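3/3/18

# Clotier Compact Rolling Table: Nine Months In

I bought the Clotier rolling table in June, after the drawer front on my old kitchen cart came off in my hand for the second time. The cart was a hand-me-down and owed me nothing. I wanted something narrow enough to park beside the refrigerator and solid enough to knead bread on. The Clotier looked right on paper, so I ordered it from Fillent, the kitchen supply store out past the bypass, and drove over to get it.

I paid full price. I mention that only so you know how to weigh what follows.

## Size and assembly

The table comes flat in one box that weighs 70 pounds. I got it from the car to the kitchen by standing it on end and walking it corner to corner. If you have stairs, get help.

Inside are two side frames, a top, a shelf, four casters, and a bag of 13 bolts. The instructions are drawings with no words. Most of them are clear. Step 5 is drawn from underneath, and I put the shelf on upside down the first time. The finished edge goes toward you, with the raised lip at the back. Check for the lip before you tighten anything.

The hex key in the bag is soft metal and started to round off before I was done. I switched to my own and had no more trouble. From opening the box to rolling the table into place took me most of an evening, and that includes taking the shelf off and putting it back.

## The top

The top is solid beech, oiled at the factory. The oil was thin. I sanded it lightly, wiped it down, and gave it two coats of food-safe mineral oil a day apart. It drank up both. I have oiled it every month or so since then, and it has darkened a little and stayed flat.

Bread dough is the main thing I make on it. A stiff rye pushes a light table across the floor, and my old cart used to creep until it hit the wall. With all four casters locked, the Clotier stays where it is on vinyl. The height suits me. I am 5 foot 6 and can work with my arms nearly straight. A taller person may find it low, and there is no way to raise it.

Beets stained it once. The mark faded after salt and lemon juice and was gone by the next oiling. A hot pan left a pale ring that I had to sand out. I use a trivet now.

I don't cut directly on it. The wood would take it, but I would sooner wear out a board. 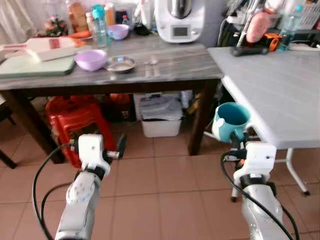 One reader wrote in after my first short note on the table to say that hers had developed a wobble by the third month, and that no amount of tightening would cure it. She had put it on an old pine floor and blamed the floor first. Moving the table to the porch slab made no difference. In the end she found one caster stem had not been pressed all the way into the leg. A few taps with a rubber mallet fixed it.

I checked mine after reading that, and two of the four stems had a small gap. They went in the rest of the way with very little force. The drawings don't show how deep the stems should go, so it is worth turning the table over and looking.

## Casters and rolling

The casters are the best part of the table. They are rubber, they roll quietly, and they have not marked the floor. Each one locks with a lever you press with your foot. To unlock, you lift the lever with your toe. This is easy in shoes and unpleasant in socks.

Thresholds are harder. The strip between my kitchen and dining room stands up maybe a quarter of an inch, and the table stops dead when it gets there. I have to lift one end over and then the other. Clear the top first. I lost a jar of sesame seeds learning that.

## The shelf

The shelf is slatted and holds my stand mixer, two mixing bowls, and a bin of flour. It has not sagged. Small jars tip between the slats, so I put a cheap tray under the spices.

The one real complaint I have is the towel bar. It is fixed to the right side and can't be moved to the left, since the holes are drilled on one side frame only. My table has the refrigerator on its right, so I can't use the bar at all. I took it off and put it in a drawer.

## Compared with the Kartha

Before buying, I spent some time with the Kartha utility table at the same store. It costs less and has a steel top, which cleans up faster. It also rings like a pan when you set anything down on it, and dough warms and sticks sooner than I like. The Kartha has only two locking casters. If you mostly need a landing spot for groceries or a place to stand a microwave, buy that one and save the money.

There was also a secondhand butcher block in Flikcombe that I drove out to see. It was a lovely thing, and too deep for my kitchen by the width of my hand.

## Price and parts

The Clotier cost me $438 with tax. That is a lot for a table this size. Replacement casters are sold singly, and the store keeps them in stock. A replacement top has to be ordered.

I would buy it again for bread. I would measure the towel bar side first, and I would bring my own hex key.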